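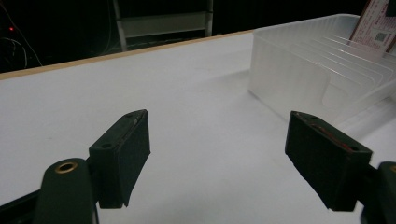

Brenda Mapplebeck: The Stomby still drops off the network every night and I've now done the reset three times. Status page says "resolved". Resolved by whom?

Search tickets
Enter ticket number or keyword

Ticket 267 – label printer goes offline overnight

Reopened 26 October 2019. I closed this in January on the word of Lorina support, who told us a firmware update would cure it. I had my doubts then and I have more now.

Tried so far:

New network cable. No change.
Fixed address instead of automatic. Lasted 2 nights, which Lorina called "a clear improvement". I call it 2 nights.
Sleep timer set to 2000 minutes. The menu accepts it, then puts it back to 500 after a restart. Lorina says this is "cosmetic".
Moved to the other switch. Dropped again before the morning shift.

Sharon Lema thinks it's the Gurno print server sending something at backup time. Could be. The log shows a gap but no error, and a gap proves very little. I've asked her to turn the backup job off for one night before we blame it.

Lorina now wants us to buy the extended plan before they'll look at the logs. No – not until they explain the timer.

Status: open. Waiting on Sharon.

We use cookies to improve your experience. Accept / Manage settings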